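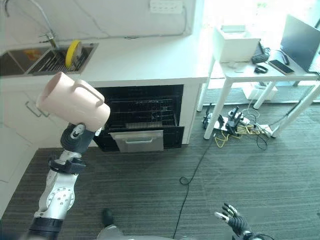 White film on glasses and plastic after moving, dishwasher or water?

Lucyna Kubiak
Posted 16/12/2020

We moved to Wako in September and the kitchen came with a Perkus dishwasher. At the old place I never thought about the dishwasher. Now glasses come out with a dull white film, and plastic pitchers feel chalky when they dry. Plates look fine unless you hold them up to the light.

So far I have cleaned the filter, switched from powder to tabs, and run the long cycle instead of the quick one. The tabs were no better. The water report for our street says 11 grains per gallon. I don't know if that is a lot. The quote I got for a softener is more than I want to spend in a rental. Is there anything short of that, or are the glasses ruined?

Gifty Frimpong

11 grains is hard water, so start there. First find out if the film comes off. Soak one glass in plain white vinegar for a few minutes and rub it with your thumb. If it comes clear, it's mineral scale and you can fix it. If it stays cloudy, the glass is etched and you can't. 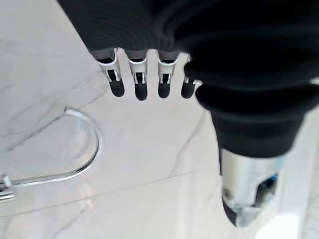
Black fingertips over a pale surface

If it's scale, I would do this:

Run the kitchen tap until it's hot before you start the machine. In a lot of houses the first fill is cold water that has been sitting in the pipe, and detergent doesn't dissolve well in it.

Fill the rinse aid and turn the dial up. Ours goes to 8 and I keep it on 7. The factory setting on most machines is too low for hard water.

Run it empty once a month with citric acid powder in the detergent cup, no detergent. Check your manual for how much.

Some machines have a built-in softener with a salt tank in the floor of the tub, under a screw cap. Look for one. If it's there and empty, that is your whole problem.

Plastic is slower to come clean than glass.
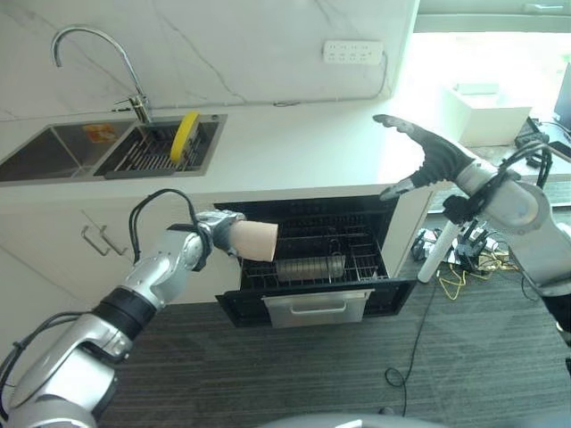 It doesn't hold heat the way glass does, so drops sit on it and dry in place, and the minerals stay behind. Open the door when the cycle ends and towel the plastic off. I also set glasses so they don't touch each other.

wako_167

same water here. just use vinegar

Gifty Frimpong

Vinegar is fine for the soak test. I wouldn't put it in the rinse aid compartment, it can be hard on the rubber seals.

Lucyna Kubiak

The test glass came clear, so it's scale. There is a screw cap in the floor of the tub. I had taken it for part of the drain. Buying salt tonight.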